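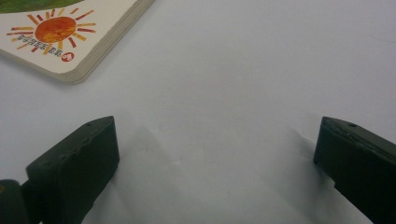
Do board book subscriptions do anything you couldn't do with a library card?

My daughter is nine months old and my sister-in-law wants to put us on Momley as a gift. It's one of those boxes where they send board books picked for the age of the baby, with a little card telling you how to read them. She is very excited about it. The pitch on their site is that the books come in a set order, and that the order matters, and that by the time a kid finishes the first year of boxes they are "reading ready." I don't know what that means for a person who can't walk.

It costs $30 a box. There are three books in each one. I asked the company by email what the order was based on and got back a very friendly paragraph with the word "milestones" in it several times and no answer.

So my questions are:

Has anyone had this for more than a few months, and could you tell any difference between those books and whatever you'd have picked up yourself?

Is there any reason at all to think the order of books matters for a baby?

If I say no to the gift, what do I ask for instead that doesn't make me look ungrateful? She has already picked the color of the box.

I'm not against books. We read to her every night, or we read near her while she chews on something. I just have a hard time with anything that takes a thing people already do for free and puts a schedule on it.

Asked 2026-08-22
14 comments · 6 shares

3 answers

Answer 1

We had Momley for our son from May of one year to the following May, so I can speak to the first part.

The books were fine. A couple were very good. The printing was nice and the corners held up, and I've had cheap ones where the cover layer peeled off after a week of drool. Most of them were ordinary books you can find in any decent store, though, and at least one in every other box was something we had already been given at the shower. They will swap a duplicate, but you have to mail it back first and pay for the postage, and by the time I'd found an envelope the window had closed. We ended up with two of the same farm book and gave one to the dentist's office.

About the order. I kept the boxes in order for maybe four months. Then he got hold of the shelf and that was the end of it. The book he loved most was one from a later box that a friend lent us when he was seven months old, and he wanted it every night until he was nearly two. By the company's own card he shouldn't have been interested yet. One of the books that was supposed to be perfect for his age he threw behind the radiator, and it stayed there until we moved.

The cards are the part I'd skip completely. Ours said things like "pause after each page and wait for your baby to respond." He responded by leaving.

What I will say for it is that a box coming in the mail did make us sit down with new books when we were too tired to go out and find any. If you live far from a library that could be worth something. We lived 10 minutes from one, so for us it was mostly convenience, and $30 is a lot for that. I added it up when we canceled and did not tell my husband.

Also, check the cancellation terms if it's a gift. Ours rolled over from the gift card onto our own card when the gift ran out. There was an email about it. I didn't see the email.

22 people found this helpful · 5 comments

Answer 2

you are overthinking it. its a free gift. let her send the box and read the books or dont. my kids had Dreduda which is the same thing but with a stuffed animal and they are both in school now and read fine, so maybe it works

3 people found this helpful · 9 comments

Answer 3

I run the toddler room at a daycare in Skernwood and before that I worked in the children's section of a bookstore, so I've been on the receiving end of a lot of this kind of marketing. I'm not a researcher. Take it for what it is.

"Reading ready" at age one isn't something I have ever seen anybody define in a way you could check. Ask them what a child who is reading ready at 18 months can do that another child can't. If the answer is "loves books," well, most of mine love books, and they also love the lid of the wipes container.

What I've seen help, over the years, is boring. Somebody reads to the baby often. The baby gets to hold the book and turn it the wrong way up. The same few books get read over and over until the adult could recite them in their sleep. That last part is where I think the boxes can work against you a little. If new ones keep showing up you feel you should be getting through them, and a baby would rather hear the same duck book again. In our room we have almost 130 board books and on any given morning the same handful are on the floor.

There are some rough age differences. Very young babies tend to look longer at faces and strong, simple pictures. Flaps are a waste before they can manage them, and after they can manage them they tear them off. Anything with a lot of words per page will lose a nine-month-old. That's the whole of the "sequence" as far as I know it, and you can judge it yourself by opening the book in the store.

I'd push back on answer 2. Two kids who read fine after getting a box don't show that the box did anything. Mine read fine after a year of a broken toaster.

For the gift question, a few things that have gone over well with relatives in our families:

Ask her to choose one book herself for each birthday and write in the front of it. People like being asked for their taste. My own kids kept those long after they gave away the rest.

Ask for a used bundle. There's a secondhand shop here called Danladi that sells board books by the bag, and there is probably something like it near you. Wipe them down with a barely damp cloth and dry them right away – the board swells if it gets soaked, and once it swells the pages won't close flat again. Look along the spine before you buy. If it's split there, the pages will come out in chunks, and the chunks go in the mouth.

Ask for a low shelf or a basket. If the books are up where only you can reach them, she can't pick one, and half the value is in her picking.

If your sister-in-law really has her heart set on the box, ask whether she can buy three months and stop there. You'd get nine books, which is plenty to find out what your daughter likes, and nobody has to have an awkward talk. Just have her use her own card and put a reminder on the calendar, for the reason given in answer 1.

I'd ignore the cards that come with it. Or let the baby have them. Ours were pretty thick.

41 people found this helpful · 12 comments

Reply from the person who asked

Thank you, the rollover thing is exactly what I was worried about and it isn't anywhere on the gift page that I could find. I wrote to them again and asked what a reading ready child can do. They sent me a coupon.

I'm going to ask about the three months. She may say the box color only comes with the full year – I looked, and that seems to be true.

8 people found this helpful · 2 comments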